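Support > Umura Bench Film Coater > User Guide > Section 4: Preparing and curing a hydrogel film

4. Preparing and curing a hydrogel film 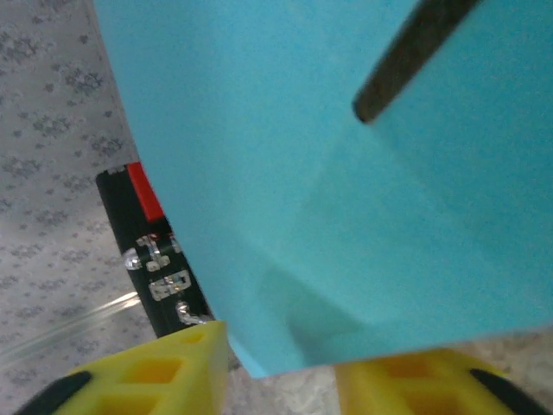
Read this section through before mixing the gel. Once the crosslinker has gone in, you have 18 minutes to finish casting, and the steps from 4.2 onward leave little time for looking things up.

The settings apply to the standard Cumden gelatin base. For other bases, use the sheet supplied with the material and skip step 3.

4.1 Before you start

1. Check that the coater is level. Turn the two front feet until the bubble sits inside the ring.

2. Wipe the casting plate with deionized water and a lint-free cloth. Do not use acetone. It clouds the plate coating.

3. Set the bath to 103 °F and wait for the READY light.

4. Fit the spreading blade and set the gap to 600 microns. Lock both thumbscrews. If you tighten one side fully before the other, the blade will sit crooked and the film will come out thicker at one end.

Note: Units shipped before November have a single thumbscrew in the center of the blade holder. The gap setting is the same.

4.2 Casting

5. Pour the warm base into the mixing cup up to the lower line.

6. Add one sachet of crosslinker and stir slowly by hand for 2 minutes. Fast stirring traps air, and the bubbles will not come out later.

7. Pour the mixture in a line along the back edge of the plate, stopping short of the side rails.

8. Press START. The blade travels forward once and parks at the front. Do not lift the cover while it is moving.

CAUTION: The crosslinker irritates skin and eyes. Wear nitrile gloves and goggles, and change gloves right away if they are splashed.

9. If there are streaks in the film, scrape the plate clean and start again with a fresh batch. A second pass over the same film makes streaks worse.

4.3 Curing

10. Close the vent and select CURE 1 on the panel. The fan will run at low speed – this is normal.

11. When the tone sounds, open the vent and leave the film to rest until the plate is at room temperature.

12. Loosen one corner with the plastic lifter and peel slowly toward the opposite corner. Keep the film flat on its liner. Films that are folded before testing tend to fail along the fold.

Note: For adhesion tests on damp surfaces, store the film in the humidity box overnight. Konrad Jasińska's test method, given in Appendix C, assumes this.

4.4 Cleaning up

13. Rinse the blade and cup in warm water before the gel sets. Set gel can be soaked off, but never chip it away with metal tools.

14. Dry the blade and put it back in its sleeve.

Go to Section 5 for the peel test.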